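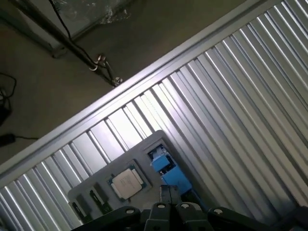 모집 부문: 원격조작 데이터 수집 오퍼레이터 (단기)

Plorna 조작학습팀에서 같이 데이터 모아주실 분 급하게 찾습니다. 인원 5명. 기판이랑 소형 부품을 그리퍼로 다루는 시연 데이터를 사람이 직접 조작해서 녹화하는 일입니다. 경력 무관, 손 차분한 분이면 됩니다.

하는 일

- 리더 암 잡고 로봇 원격조작. 집기, 돌리기, 옮기기, 내려놓기
- 골판 금속면처럼 반사 심한 바닥 위에서 부품 다루는 에피소드가 이번 차수의 중심
- 프로세서 얹힌 회색 보드, 커넥터 달린 부품 등 취급. 보드는 가장자리만 잡는 것이 원칙, 칩 쪽 접촉하면 그 에피소드는 폐기
- 에피소드마다 성공/실패/애매 태그 입력. 애매는 애매라고 적어주세요. 성공으로 올리면 나중에 다 다시 봐야 됩니다
- 시작 위치 매번 바꾸기. 보드 각도도 바꾸기. 똑같은 시연 열 번은 쓸모가 없어요
- 끝나고 손목 카메라 영상 확인: 초점, 밝기, 프레임 끊김
- 장비 정리, 케이블 정리

목표량

전체 3000 에피소드. 지금까지 700개 했고 나머지를 이번에 뽑는 분들과 채웁니다. 하루 할당량은 없음. 속도보다 깨끗한 궤적이 먼저입니다. 중간에 멈칫한 것, 손 떨린 것은 지우지 말고 메모만 남겨 주세요. 실패하고 다시 잡는 동작도 따로 모으고 있습니다.

이런 분

- 오전조 또는 오후조 중 한 타임 고정 가능한 분
- 한 자세로 오래 앉아 있어도 괜찮은 분 (50분 조작, 10분 휴식)
- 한국어로 간단한 기록 작성 가능. 영어는 팀원 대화용으로 조금만, 못해도 번역기 쓰면 됨
- 게임패드나 납땜, PC 조립 해보신 분 환영. 필수 아닙니다
- 안경 착용 상관없음. 왼손잡이도 괜찮습니다, 리더 암 위치 바꿔드려요

미리 알아두실 것

정전기 방지 손목띠 착용 필수이고 지급합니다. 로봇 동작 중에는 작업면에 손 넣지 않기, 이건 한 번만 어겨도 당일 작업 중지입니다. 조명이 세서 눈이 피로할수 있어요. 실내 촬영 개인적으로는 금지, 휴대폰은 보관함에.
조작 중 음성은 녹음하지 않습니다. 손목 카메라와 관절값, 그리퍼 개폐값만 저장되고 얼굴은 데이터에 포함되지 않습니다.

조건

- 시급제, 금액은 면접 때 안내. 교육 시간도 동일 시급으로 지급
- 교육 이틀. 첫날은 연습용 블록, 둘째 날 폐보드
- 계약 4주, 연장 가능 (서로 괜찮으면)
- 간식, 음료 있음. 주차는 자리가 없어요, 대중교통 이용 부탁드립니다
- 근무지: 본관 163호. 엘리베이터 반대편 복도 끝

지원 방법

이력서는 한 장이면 충분. 지원서 양식에 이름, 연락처, 가능한 시간대, 시작 가능일 적어서 제출해주세요. 자기소개서 필요 없습니다. 접수 마감 2022년 2월 16일, 단 자리가 차면 먼저 닫을 수 있습니다. 면접은 조작 체험 20분 포함해서 한 시간 안에 끝나요. 결과는 합격 여부 상관없이 모두 연락 드림니다.

담당
조작/교육 문의: Dwynwen Nicholas
계약, 급여 문의: Nahom Alemayehu
전화보다 지원 페이지 문의란이 빠릅니다. 제목에 [오퍼레이터] 꼭 붙여주세요.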